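Arstead counter staff finish first signing course

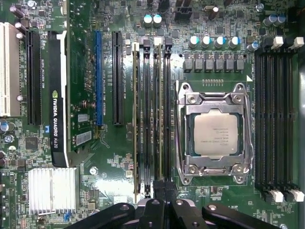 Lakshmi Amin would have liked it to start a year earlier. She has been going to the post counter at Arstead since she moved to the area, and until this spring she wrote everything down on the back of an envelope and pushed it under the glass. Some days that was fine, she told us, and some days there was a queue behind her and she went home without asking what she had come to ask.

The course ran in the upstairs room at the Saltero centre, one evening a week after closing, and was taught by Divya Bhat, who is deaf and has used British Sign Language all her life. Staff from the counter, the chemist and the bus office took part. They began with finger spelling and greetings, then moved on to the things people really need at a counter: prices, times, forms, sizes, and how to say that something is out of stock.

Divya was firm that nobody should expect to be fluent. A short course gives you enough to say hello, find out what a person wants and be polite about it. For anything to do with health or money, a customer may still need a proper interpreter, and staff have been shown how to book one. The booking sheet is kept behind each counter.

Rezaul Nanayakkara from the bus office found the numbers hardest. He practised on the 223, calling out the stops to himself on the way home with his hands in his lap. He says he still mixes up two of the signs but that customers are patient and put him right.

There were a few complaints in the first weeks, mostly about early closing on course evenings. The chemist now stays open as usual and its staff swap shifts to attend.

A second course begins in October. There are three places left, and these are open to anyone who works with the public in Arstead, paid or unpaid. No experience is needed. Please give your name to Roxana Lungu at the Saltero desk, or leave a note in the box by the door — say which evenings you can't do.

Divya also holds an open table in the café on the ground floor, from 3 pm, for anyone who wants to practise. Deaf visitors are very welcome, and so are beginners. Tea is paid for by the centre.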